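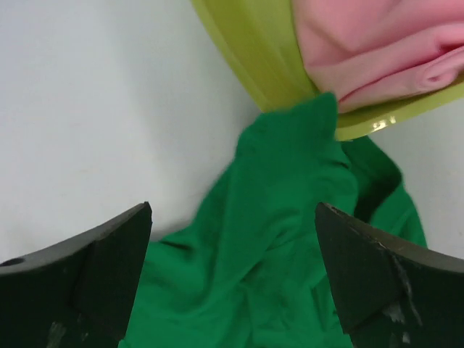
Shirt green, as chosen in August (see item 3).

**Parken Walk planning meeting, back room of the Buvora Café, 7.30 pm**

Present: Jianhua Cai (chair), Maureen, Piers, both Davids, Oluchi (minutes). Apologies from Len, who sent a two-page letter instead. It was taken as read, and may one day be.

## 1. Last minutes

Agreed, after Piers asked for "shouted" to be changed to "remarked". Changed.

## 2. Route

The 10-mile route stands. The farmer at Vimel will let us through the lower field again, provided we shut the gate. He has written the word "shut" in capitals. Tall David will walk at the back and shut it.

Short David asked if the hill could be avoided. The chair said the hill had been there for every previous walk and was on the poster. Short David will man the water stop at the bottom of it.

Toilets: the chapel says yes, the cricket club says it depends. Maureen to find out what on.

## 3. Shirts

We have 159 names down and sizes for most of them. Green stays. Maureen would like it noted that she preferred the blue, and that she has now had this noted at three meetings.

There was a long talk about whether people should pay for their own. Carried, four to one, that marshals get theirs free and walkers pay. Piers abstained on the grounds that he was making tea.

Maureen asked how the shirts would wash. The chair said to go by the label. Anyone wanting a different size must tell Oluchi by the end of the month, in writing, and not through the car window. 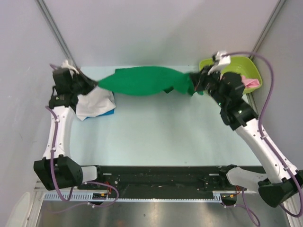
## 4. Money

We have £167 in hand, plus a jar of foreign coins which gets carried forward every year out of habit. Jiang Bakery has offered rolls at cost. Accepted with thanks. The chair has no link with the bakery and is tired of being asked.

## 5. Leaflets

The printer delivered 1,500. We had asked for fewer, but the bill is for the number we asked for, so the matter was not pursued. Each person present took a bundle – Piers took two and left one under his chair.

Still to do: the flats behind the station, and the far side of the green, where there is a dog.

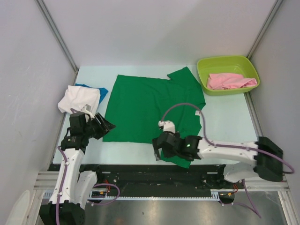
## 6. Any other business

- First aid tent to go nearer the finish. Agreed.
- Len's letter, page two, asks for a brass band. Not agreed.
- Spare safety pins wanted. Try the tin at the chapel.

Meeting closed at 9.40 pm, when the café put the chairs up. Next meeting same place, date to be settled once Maureen has found her diary.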